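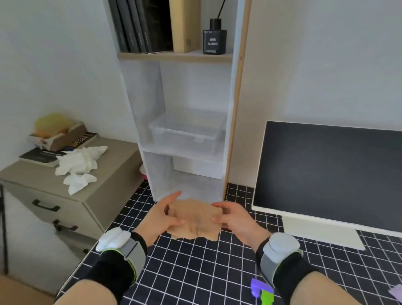
Two hours with the wrist units on is fine, and after that the straps start to matter more than the software, one early user wrote to Ruvville in March, adding that the left strap had to be reset more often than the right. The company has published the comment in full beside the release notes for Zornirell, its capture kit for recording hand work at a desk.

Zornirell is sold to groups that train robot arms on human examples. A person wears a camera at head height and a tracking module on each wrist, then does ordinary manual tasks: folding, smoothing, sorting, opening and closing. The kit records the video and the motion of both wrists on a common clock. The output is a set of episodes, each with a start mark, an end mark and a short text label.

The new release is number 2 and replaces the first version outright. Ruvville lists three changes. The wrist modules now hold their pairing after a battery swap. The export tool writes left and right tracks to separate files by default. The calibration routine, which used to need a wall target, can be run at the work surface with the operator seated.

The base kit costs $3164. That covers both wrist units, straps in one size, the head mount, a charging dock and a year of updates. Buyers who already own a suitable head camera can order the kit without the mount and camera for $2290. A second strap size is listed as an accessory, with no price given yet. Computers and storage are not included in either version.

Ruvville rates the modules for 80 minutes of continuous recording per charge. Sessions longer than that need a swap, and the software closes the open episode before it lets the operator continue. An episode interrupted this way is kept but flagged, and the flag has to be cleared by hand before export.

Soft materials are the main reason given for the update. Rigid parts keep their shape when a hand covers them, so a model can often fill in what the camera misses. Paper and cloth do not, and a fold made under the palm may never be visible to a head camera at all. The wrist tracks supply the direction and timing of the motion, though they say nothing about individual fingers. Finger pose still has to be estimated from the video, and the release notes put it outside the scope of the kit.

Brirkska, a contract data shop that tested the release before it went on sale, has posted its own notes. It reports that seated calibration is quicker to repeat between operators, and it recommends repeating it whenever a strap is moved. It also found that tracks drifted when an operator rested both wrists on the table edge for long periods. Its workaround is a short raised-hands pause at the start of every episode, trimmed off later. Ruvville says the pause does no harm and has added it to the manual as an optional step.

The shop was less satisfied with labeling. Text labels are typed at the end of each episode, with no way to pick from a fixed list, and spelling differences between operators had to be cleaned up afterward. A label list is planned for a later update. Brirkska also asked for a warning tone when a module loses contact with the receiver. At present the warning appears only on the computer screen, where an operator looking down at the work can miss it.

Export formats are unchanged apart from the split tracks. Scripts written for the first version will read the new files if the combined-track option is switched back on. Recordings made with the older firmware can be opened but not recalibrated.

Orders in North America go through Montoya, which also handles repairs and strap replacements. Owners of the first version can send in their wrist modules for the firmware change, or install it themselves over the dock. The self-install takes one module at a time, and both must be on the same firmware before the software will start a session. Montoya asks that modules sent in for service be shipped without straps.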